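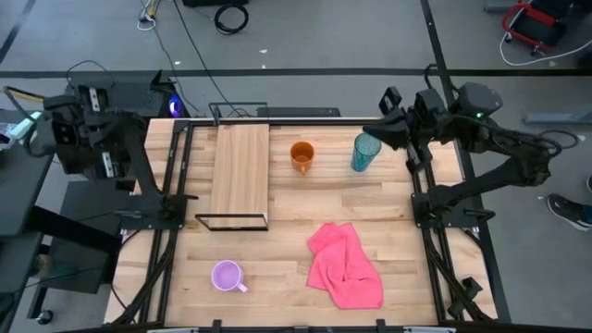

Porketo bench cell, Salem
Setup and upkeep

Porketo is a two-arm tabletop cell at the Salem site. It was assembled in April from parts left over from the Dusden line and has been in regular use since. This page covers the mechanical setup, the service routine and the repairs done so far. Software is documented separately.

Page maintained by Fiorella Negri. Send corrections to her before editing.

Frame
Black aluminum extrusion on all four sides, with uprights at the corners. The extrusion was cut at Gadstead and squared here. Diagonals are checked after any move and must agree within 2 mm. If they don't, loosen the rear corner brackets first, then the front. Do not correct the frame by pulling on an arm post.

Tabletop
Butcher block, with the strips running across the cell from left to right. It replaced a painted panel that flexed under the left arm. The block sits inside the frame and is not bolted through, so it can be lifted out for sanding. Wipe with a barely damp cloth. No oil — it gets onto the finger pads and the next shift loses grip on anything smooth.

Arms
One per side, a parallel-jaw gripper on the left. The left base mounts to a vertical post. Post bolts are marked with paint pen across head and bracket. A broken line means the bolt has moved: retorque, clean off the old mark, draw a new one.

The two arms are built from the same parts list but are not interchangeable without recalibration. Keep left spares in the left drawer.

Grippers
Finger pads are replaced as a pair. Close the jaws on a strip of printer paper and pull. The paper should tear or hold along the full length of the pad. If it slides out at the tip, the fingers are toed in and need a shim at the root.

Cables
Cables run along the arm links. Each arm is taken slowly through its full range by hand, power off, before the first run of the day. Watch the slack at the elbow. The first real fault on this cell was a conductor broken inside its jacket at the right elbow, which showed up as a servo dropping off the bus only when the arm was folded. It took most of an afternoon to find, as the arm tested clean when extended.

After that repair the service loop at the elbow was lengthened by 40 mm and the tie nearest the joint was removed. Leave the remaining ties on the right arm as they are. Do not add any.

Object set
Current tabletop set: cutting board, orange mug, lavender mug, teal cup, pink microfiber towel. The cutting board goes at the left, long side running front to back, with its lower end inside the black metal bracket. The mugs, cup and towel have no fixed position. The teal cup is translucent and faceted, and it is the piece used for checking the grip after a pad change. The towel is washed without softener.

Front rail
Small clamps stay on the front rail. Check that they are tight at the start of the day and leave them where they are.

Floor
Tape lines on the concrete mark the cell position and the walkway. Replace tape when an edge lifts. Cables behind the table are to be coiled clear of the cart wheels.

Service intervals
Daily: hand sweep of both arms, paint marks, front rail clamps.
Weekly: finger pads, cable jackets, dust out of the servo housings with a soft brush.
At 2000 hours: wrist servos replaced on both arms, old units kept as bench spares.
After any collision: power down, check the post bolts, rerun the home position, then the grip check.

Repair log, short form
Right elbow cable — replaced, loop lengthened.
Left gripper — shimmed at the root, one side only.
Left shoulder servo — noisy at some 52 degrees, regreased, noise gone at the next weekly check. Watch it.
Rear corner bracket — thread stripped, swapped for a Gadstead spare. One spare left.

Open items
Second set of finger pads on order.
Torque values for the right post still need to be copied over from the Dusden sheet.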